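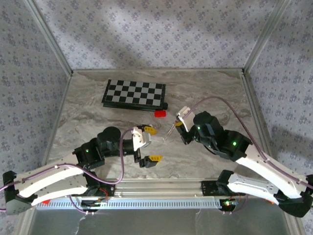
Tuvard FAQ

Last updated 2nd June

What is Tuvard?

Tuvard is the control and planning software we run on our two-arm tabletop cells. It takes joint states and camera images in, and sends joint targets out. It also records everything that passes through it, so a run can be replayed later on a desk machine with no arms attached. It was started by Heloísa Guerra and is now looked after by her and Ramesh Nishad.

Does it plan for both arms together or one at a time?

Both together, by default. The planner treats the pair as one body with one long list of joints. You can set plan_mode to "single" if only one arm has to move, and the other arm is then held as a fixed obstacle. Single mode is faster but it will refuse any path that needs the parked arm to get out of the way.

How does a handover work?

A handover is a planned meeting point plus a short contact phase. The giving arm moves to the point and holds. The receiving arm opens its jaws, comes in along the approach line, and closes. The giving arm opens only after the receiving gripper reports a steady grip for 400 ms. If that report does not come, the receiver backs off along the same line and the giver keeps hold.

My handovers fail with thin or clear objects. What should I change?

Two things usually. First, do not rely on depth for clear parts. The depth image will show the table behind them. Turn on grasp_from_model and give the planner the length and thickness of the part, and it will work out where the free end is from the gripper pose. Second, lower the closing force. The default was tuned on solid blocks.

Can I leave other things on the table?

Yes, as long as they are in the scene file or the camera can pick them up clearly. A chessboard or a small block is fine. Flat objects are given a margin of 10 mm on every side. Change this with clear_margin if your table is crowded.

Does a patterned wall or tabletop confuse perception?

It can. Marble prints and floral wallpaper both produce false edges in the older segmenter. The newer one, written by Hawi Seyoum, subtracts a stored background and handles them much better. Capture a new background whenever the lighting changes. Shadows on the back wall count as a change.

Are cables included in collision checking?

No. The arms are modeled as rigid links only. Leave slack at the elbow and wrist, and use the wrist limits in the cell file to stop a cable from winding up. Cable modeling is issue 746 on the tracker and nobody is assigned to it.

How long are recordings kept?

The newest 2000 runs stay on the local disk. Older ones go to the Plarley server, where you can fetch them by run number. Mark a run "keep" if you want it to stay local.

Replay looks different from the real run. Why?

Check the clock offset first. If the camera and the arm controller disagree, the arms in replay will lead or trail the images. Run the sync tool before recording. Any run made before the August release has no offset stored, and you will have to enter one by hand.

Who do I ask for help?

Planning and handovers: Ramesh Nishad. Cameras and segmentation: Hawi Seyoum. Accounts on Plarley: Alcides Cusi. Please attach the run number and the cell file to your message.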